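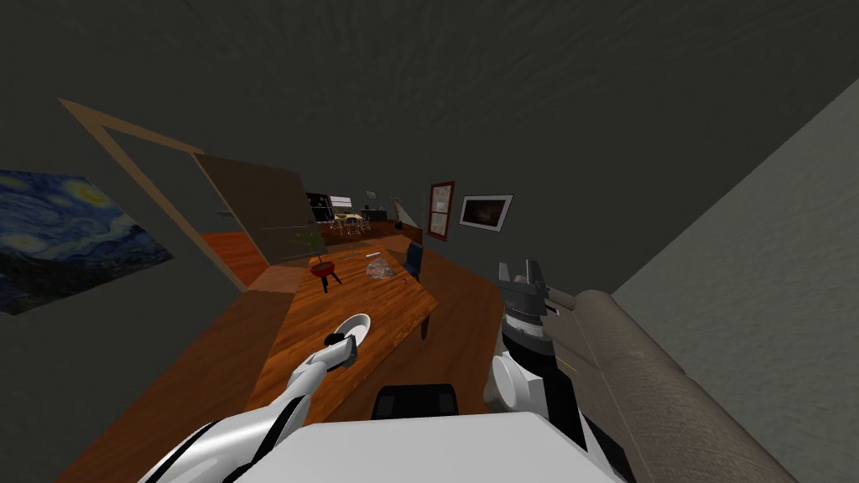
Robotics open day with a simulator station: what should I plan for with a group of kids and parents?

Posted in Events & Outings

Hi everyone! I help run a homeschool group and we've been invited to an open day at Valtorix in May. They do software for household robots, and from the email it sounds like most of what we'd see is a simulator. There's one real two-armed machine doing a short demonstration, and then a room of screens where visitors get to drive a simulated one through chores in a made-up house. Setting the table, putting things away, that sort of thing.

I'm excited, and my own two are beside themselves, but I've got 36 people on my list (about half of them under twelve) and a few parents have asked me whether it's worth a whole Wednesday if the kids are "just going to be playing a video game." I didn't have a good answer. I've never been to anything like this.

So, for anyone who's been to this one or something close to it:

Is the simulator part interesting for people who aren't already into robots? How long does it hold them? Do the kids really get a turn, or do they mostly stand behind somebody's shoulder? And what should we ask the staff? I'd love to send everyone in with a couple of decent questions so we don't all just say "cool" and shuffle on.

Also, we have one child who gets motion sick very easily, and one who uses a wheelchair. The email said "fully accessible" and nothing else.

Thanks so much in advance!
Iqra Khokhar

4 people found this useful to follow

Marlowe_in_the_Valley

Go! Please go. I took my nephew and two of his friends to the Valtorix day last year and we talked about it in the car the whole way home, and I'm a bookkeeper who can't work my own thermostat.

I had the same thought as your parents. I saw "simulator" on the sheet and figured it was the thing they give you when the good stuff is locked up. But the simulator was where we spent most of the afternoon, and it was the real machine we breezed past (it's a nice demonstration, maybe ten minutes, it moves a few things from one side of a table to the other, there's a rope, you clap).

What got me was how ordinary the job is. You've got two arms and a plate, and you have to put the plate down flat on a dining table. That's all! My nephew plays games constantly and he strolled up like he was going to finish it in five seconds. He brought the plate in on its edge, opened the gripper a hair too early, and it rolled away and went off the far side. Then he wanted another go, and another. His friend did it very, very slowly and got it on the second try and was unbearable about it until dinner.

The young woman running our station explained that when you set a plate down, your fingers are doing all kinds of small things you never think about. You feel the bottom edge touch, you let it tip, you slide your fingers out from under. A gripper with two flat fingers has to get the same result with hardly any of that. I've set a table every night for thirty years and I went home and did it in slow motion to watch my own hands.

They also explained why they practice in a pretend house. If a robot drops a plate in the simulator you press a key and the plate is back. They told us a single task might get run 3,000 times overnight with the furniture moved or the lighting changed, so the robot doesn't only learn one table in one room. The kids loved that. They started asking whether you could make the plate enormous, or make the floor ice, and she said sure and changed the floor so everything slid! I don't know if she was supposed to. It was the best part of the day.

To your practical things:

Turns. There were six screens when we went and the line moved okay in the morning. After lunch it was slow. With a group your size I'd write ahead and ask if they'll split you in two, half at the live demonstration and half at the screens, then swap. They were very friendly over email.

How long. My three were good for an hour and a half at the screens. The youngest was nine. I think a five-year-old would be done in fifteen minutes, but there was a table with grippers you squeeze by hand to pick up blocks and pom-poms, and the little ones camped out there.

Food. There's a coffee cart and that's it. Pack lunches. There's grass out back with some benches.

Have the best time. I'm jealous!

Comment from Iqra Khokhar: This is so helpful, thank you! I've written to ask about splitting the group. The ice floor is going to be requested, I can promise you that.

dbrannock

Haven't been to Valtorix but went to the one at Brurkard. Ok day. Long lines. Parking was 50 spaces for everyone so get there early or carpool. Bring a sweater, they keep the lab cold.

TeodoraP

I volunteer at the Wellcombe library's robotics club and I've taken groups to three of these days now, including Valtorix twice, so let me try to cover the parts that haven't been answered. Forgive the length, I get carried away on this subject.

On motion sickness: ask specifically what kind of view the visitor stations use. There are usually two. One is a fixed view, like a security camera in the corner of the room, and it's no trouble for most people. The other is the robot's own view, where you look out from roughly where its head would be and see its arms reaching out in front of you. That one's wonderful for understanding the job, but the horizon can sit at quite an angle, and when the robot turns or leans the whole room goes with it. I had a grown man step away and sit down. At Valtorix they could switch between the two with one key, and the staff were happy to do it. So your child can still have a turn, just tell whoever's at the station before they start. If there are headsets on offer I'd skip those altogether for that child and stick with a flat screen.

On the wheelchair: "fully accessible" was true of the building when I went. Level entrance, wide doors, decent restroom. What wasn't so great was that the screens were at standing height. They had one lower desk, but it was being used for name badges until I asked. Mention it in your email and they'll have it ready. The controllers were handheld and fine to use sitting down. For the live demonstration, ask to be let in first, as people bunch up along the rope and you can't see a thing from behind them when you're seated.

On "just a video game": I hear this every time, and I've stopped arguing and started giving people a little job instead. Before we go in, I ask each child to pick one chore from home and write down every single step. Clearing a plate, for instance. They write three steps. Then they drive the robot, and on the way home they write it again, and the list is over a page long. Which hand? Where do you hold it? What if there's a grill or a plant in the way? What if somebody left a chair pulled out? The parents get drawn in as well. One dad in our group spent the ride back going through how you'd tell a machine that a glass bowl is a bowl when you can see the table straight through it. See-through things are a real headache for robots, by the way, so that's a good one to raise with the staff!

Questions that got good, long, happy answers when my groups asked them:

What can it do in the simulator that it still can't do in a real room?

How does it know how hard to squeeze?

What happens if the thing it wants is behind something else?

When it has two arms, how does it decide which one to use? (We got a lovely answer here. The engineer said they'd had a version that always used the left one even when the thing was right beside its other hand, and it took them a week to work out why.)

Who builds the pretend houses? Do you copy real ones?

What's the silliest mistake it ever made?

That last one loosens everybody up. Save it for the person who looks most tired.

The question that fell flat was "when can I buy one." They get it all day long and they can't really say.

A few loose bits. The kids will want to know if the success rate is 100 percent, and it's worth letting them ask, because the people there were very open about the failures and even put a reel of them on the wall during the break. My group cheered louder for that than for the live robot. The worksheet they hand out at the door is by Nnaji, I think, and it's aimed at about fourth grade, so older ones may want a plain notebook. Teenagers should ask about the code. At my second visit a boy of fifteen asked if he could see what was behind the chore he'd just done, and one of the programmers pulled up a chair and showed him for twenty minutes. He comes to our club every week now.

One thing I'd disagree with above: don't breeze past the live demonstration. Do the screens first if they'll let you, and then go and watch the real arms. Once you've fumbled a plate yourself you look at it in a completely different way. When the real one slowed down just before it touched the table, half my group held their breath, and the half who hadn't been on the screens yet asked why it had stopped.

Comment from Iqra Khokhar: I'm printing this out. The chore list is going to everyone tonight, parents too. And thank you for the tip about the lower desk, I'd never have thought to ask.

Comment from Marlowe_in_the_Valley: Fair point about the order! We did it backwards. Might have to go again.

Comment from TeodoraP: Do! And Iqra, if they say yes to splitting the group, ask for the morning slot for your youngest. The hand grippers get very popular by eleven.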